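Progress report: the spare room and guest bedding project
Prepared for: Shuk-fan Wan, Residents' Fund
Prepared by: Arsalan Naqvi, Kong House
15 May 2023

Shuk-fan, you asked for a page on where the money has gone and whether anyone can sleep in the guest room yet. The money has gone mostly on shelving. On the second question, please read on.

Where we were in March

The guest room had become the place where the house put things it didn't want to decide about. The inventory Hiu-tung drew up for your first payment listed 52 bags and boxes, 11 of them labeled "misc." One box labeled "misc. (important)" held a second, smaller box. We have kept the smaller box.

What has been done

The bags and boxes are down to 13. Everything with an owner went back to its owner, with varying degrees of gratitude. The Dalico shelving is up along the hall, after one false start in which the uprights went in upside down and looked fine until we tried to hang a shelf. Kadir took it apart and did it again on his own time, and he has asked me to mention that in writing.

The curtain rail is fixed. The window opens. The closet door closes, provided you lift it slightly and mean it.

Clothes and linen

This is the slow part. Ching-wen's rule is that every garment gets laid flat, checked for missing buttons and tired zippers, then folded and put on a pile for keeping, mending or giving away. I proposed a quicker method involving a large sack and was outvoted.

The bed is the only surface in the house big enough for the job, so that's where the sorting happens. The patchwork bedding stays on, with the woven mat over the top as a work surface. Jackets are the worst of it. A T-shirt can be folded by anyone; a jacket has opinions, mostly in the sleeves. We have finished the sweaters and scarves and are partway into the outerwear. 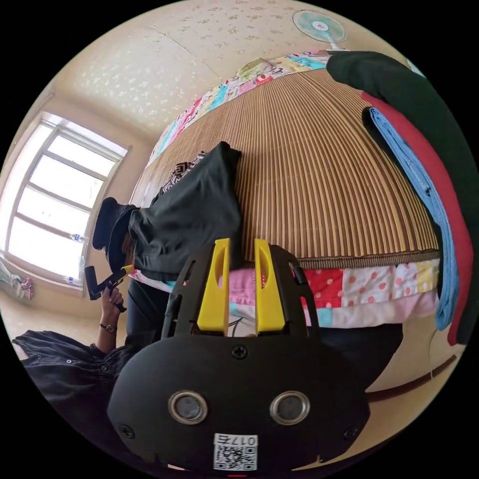 Sorting on the guest bed: someone in a dark green jacket leaning over the mat, folded clothes at the far side.

Money

Of the second payment, $90 is unspent. I had meant it for storage bins from Clalto, but the ones we looked at were an inch too deep for the shelves, a fact I established by buying one. It has been returned. I'd like to move the $90 to hangers and a mending kit if you have no objection. The receipts are in the blue folder, apart from the one for wall plugs, which went through the wash and now records very little.

Still to do

Finish the outerwear and start on the bed linen, where I expect disagreement over what counts as a set. Empty the remaining boxes. Get the reading lamp rewired; Utier has quoted for it and I am waiting on a date. Find somewhere for the giveaway pile to live that isn't my hallway.

As to sleeping in there, yes, if the guest is willing to move the clothes first and put them back in the same order. I would prefer to wait until the coats are done.

One decision I need from you: do the winter coats stay in the guest closet or go to the basement? Ching-wen says closet, Kadir says basement, and Hiu-tung would like it noted that she raised this at the start.

Arsalan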